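Subject: Re: [benchtops] Marble sealing and the island question
From: Iona Guthrie
To: benchtops list 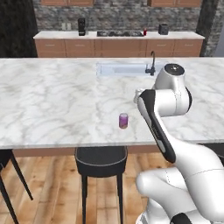
White marble kitchen island, computer render.

Tshepo Mabaso wrote:

> We're down to two choices for the island and I have to give Hostley an
> answer by Monday. One is a white marble with grey veining, honed, and
> the other is an engineered stone my sister-in-law put in last year. The
> marble is 617 dollars a square metre supplied and the fabricator says it
> needs sealing every 6 months, "for life". He also wants 400 up front for
> the first sealing and a bottle of his own product.
>
> We cook a lot, there are two kids, and my husband squeezes a lemon on
> everything. Is anyone living with marble and not regretting it? And is
> the sealing schedule real?
>
> Also, does the finish matter as much as people say?
>
> Tshepo

Hi Tshepo,

I've had honed white marble for 8 years, in a kitchen that gets used three times a day, so I'll give you what I know and others can correct me.

Sealing first. A penetrating sealer slows down how fast oil and coloured liquid soak in. It gives you time to wipe up. It does nothing about acid. Lemon juice, vinegar, tomato and wine will all leave a dull mark on marble whether it was sealed yesterday or never, as the acid eats the surface of the stone itself. Most people who are cross about their marble were sold a sealer in the belief that it would stop this. If your husband is a lemon man you will have etch marks in the first week. I had a ring under the olive oil and a half moon where someone cut a lime, and by the second year there were enough of them that I stopped seeing them.

As for every 6 months, I wouldn't sign up to a schedule. Put a tablespoon of water on the stone near the sink and leave it for fifteen minutes. If it has gone dark underneath when you wipe it off, reseal. If it hasn't, leave it alone. Mine by the sink wants doing every year and a half or so, and the far end has been done twice since we moved in. Too much sealer leaves a smeary haze that is a pain to get off.

I wouldn't pay 400 for the first application either. You wipe it on with a cloth, wait, and buff off what's left. It took me one evening, most of it moving the toaster and the fruit bowl. I used the Fumis one the first time and the Grosov since then, and can't tell them apart except that the Grosov smells worse. Open the windows with either. Ask the fabricator whether the slab was sealed at the yard, too. Mine was, and it would have been done a second time at my expense if I hadn't asked.

On finish, yes, it matters. Polished marble looks lovely in the showroom and shows every etch as a dull patch against the gloss, worst of all with a window at the far end of the room. Honed is dull to begin with, so the marks sit in it much more quietly. It does take up oil a bit faster. I would still go honed every time with children in the house. You can also get a honed top redone in place. We had a man from Howlader come through with pads and a wet machine, and it took him a morning plus a lot of plastic sheeting. I'd budget for that once a decade and forget about it otherwise.

Day to day, I use dish soap and warm water, then dry it with a tea towel. No spray with vinegar or citrus in it, and that includes several of the "natural" ones, so read the back. For oil stains, a paste of bicarb and water under cling wrap overnight, sometimes two nights. Turmeric I have never fully shifted, but it faded on its own over a summer.

Two things to ask Hostley before Monday. Where does the join go, if there is one? On a long island they may need two slabs, and you want to approve the veining across it at the yard, in person, with tape on the stone. And what edge are they quoting? A sharp square edge on marble chips. Ours has a small rounded edge and still has one nick, from a cast iron lid.

I can't help with the engineered stone -- I've never lived with it. If a mark that won't wipe off is going to bother you every morning, I'd say don't buy marble for the island. One thing friends of ours did was put marble on the side bench where the baking happens and something tougher in the middle, and they seem happy with it.

If you end up going to the yard this week, take a lemon and ask for an offcut of each. They gave me one without any fuss and I left it beside the stove for a fortnight.

Iona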